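We use cookies to keep you signed in and remember your ticket filters. Accept | Settings

Ticket 124 – Room turnover, Vidville site
Status: open
Opened by: Oleksandra Vasylenko
Assigned to: Nazar Derkach

Since the January update the schedule gives each bedroom a fixed slot. Bagging trash and folding throws are now logged as separate tasks, and the attendant has to confirm both on the tablet. Two people on my shift stay late to clear confirmations. 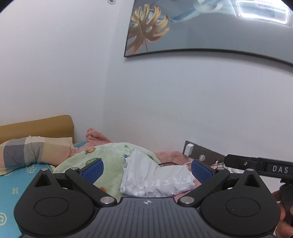 Nazar raised the slot by 3 minutes. That helped with beds, but soft items still time out. Thin plastic on plush is the slowest – staff end up doing it by hand and the system marks the room as skipped.

Reply, N. Derkach: Skipped rooms no longer count against the attendant. Combined confirmation is being tested at Dunmore. Please keep logging timeouts under soft items.

Reply, O. Vasylenko: Will do. Leave this open until we have it too.

Related tickets
Tablet logs out mid-shift – Wanville
Shift handover notes missing – Veklow
Linen count does not match – Dunmore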